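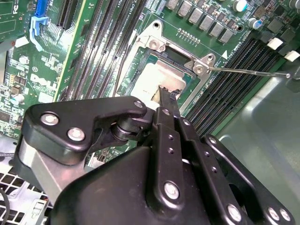

Start with the lever, not the chip, was Mizanur Bhattacharjee's advice, and the workshop at Orkcombe has more or less stuck to it. Get an arm to unhook a thin metal rod without bending it, he argued, and lifting the processor will look easy.

The arm is called Flira. It lives on a bench at the back of the Verier building, and its job is to take old computers apart for spares. The Dell board now on the bench is for practice. The gripper is black plate and linkage held together with silver bolts, and it narrows to a point small enough to work beside a CPU socket.

Most of the money went on motors. The plates were cut in the shop and cost £89, and the first set was scrapped in September when the holes came out 9 mm off. The second set fitted.

Control is a program called Munshi, written over the summer - slow, but it stops when told. The log stands at 342 runs. The members want 100 in a row without a fault before they let Flira near a board that somebody needs back.

The memory slots come next. The clips at the ends are still opened by hand.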